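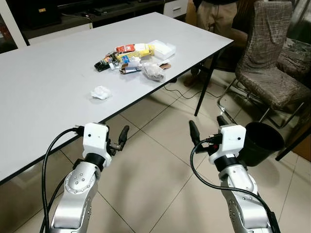

Last updated: November, 9.40 am

Falten fabric protector: review after 18 months

I bought Falten the way most people seem to buy it, at the till. I had just agreed to pay for two chairs from Lorente, the man was tapping at his screen, and he asked whether I wanted them "protected". One can, £30, apply it at home and forget about spills. I said yes mostly so that I could leave. I have been annoyed with myself ever since, and I thought I should at least find out whether I'd been had.

The claims first. The can says it puts an invisible barrier on upholstery, that liquids will sit on top until you blot them, that it doesn't change the feel or the colour, and that one coat lasts "for years of family life". How many years isn't stated. Nor is what counts as a family. There's a leaflet under the cap with a warranty on it, and I'll get to that.

Putting it on is dull but not hard. You take the chair outside or open all the windows, hold the can at arm's length and spray in slow stripes. The nozzle on mine spat for the first few seconds and left a darker patch, which faded by the next morning. The smell took longer to go. The can says two hours. I could still smell it at breakfast two days later, and I'm not fussy about that sort of thing.

One can is supposed to do a three-seater sofa. It did one chair properly and then thinned out halfway across the back of the other. So the first thing I'd tell anybody standing at that till is to double the price in their head.

Now the bit that matters. In the first week, water behaved just as it does in the shop demonstration. It made beads, I dabbed them off, very pleasing. Cold tea did the same. Then I tried things people do spill. Olive oil went straight in. So did gravy, and so did a warm cup of tea, which surprised me after the cold one. Red wine sat there for a short while and then sank wherever the weave was loose.

I also kept a leftover square of the same cloth with nothing on it at all, and treated another with an £8 tin of Raten, the tent and boot stuff from the camping shop. On water, Raten and Falten were level. On oil, both were useless. After six months of being sat on, Falten had stopped making beads on the front half of the seat, where you'd want it, and was still working beautifully on the back of the chair, where I have never spilled anything in my life.

I rang the helpline. I was told that body heat and rubbing "may reduce performance" and that I should spray again twice a year. That isn't on the front of the can. Twice a year, at two cans a go, gets you to £120 a year, and I know what a visit from a man with a steam cleaner costs round here. It's less. 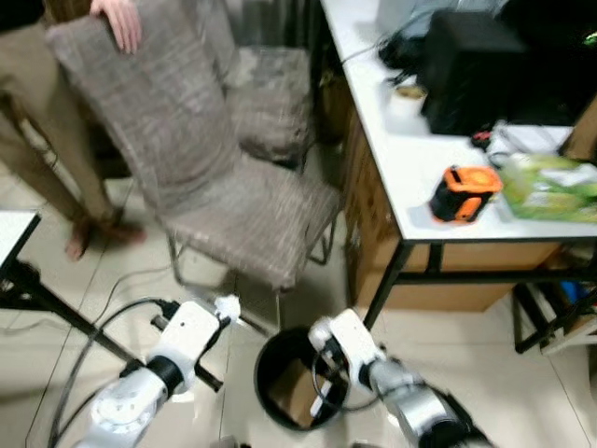
Nele Koster wrote in to say I was being too hard on it: "We did our sofa with Falten and the dog has been sick on it twice, and both times it came up with a damp cloth. I can't prove it was the spray, but I'd rather pay than find out."

Fair enough, and I believe her about the dog. But "I can't prove it was the spray" is my trouble with the whole business. My bare square came up with a damp cloth quite often too, if I was quick. Most of what these sprays get praised for is people rushing to the kitchen.

The warranty, then. It covers cleaning up to £200, sounds generous, and needs the receipt, the empty can, a photo taken before you touch the stain and a form sent within five days. It leaves out oil, ink, pets (sorry, Nele), "build-up" and anything you have tried to clean yourself. I put in a claim for the gravy and was turned down for having blotted it. The can tells you to blot it.

Zaststead, who make Falten, say on their website that it has been tested to 1,000 rubs. I asked what was doing the rubbing and what they spilled afterwards. Two emails, no answer so far.

Good points: it doesn't stiffen the cloth, I saw no lasting change in colour, and it is fine with water. If you have a small child who drinks only squash and only cold, it might earn its keep for a few months.

Two stars out of five. If you want something on your chairs, buy the boot spray, try it somewhere hidden first and keep a clean white cloth in a drawer. And if they ask you at the till, say you'll think about it - they sell it online for the same price.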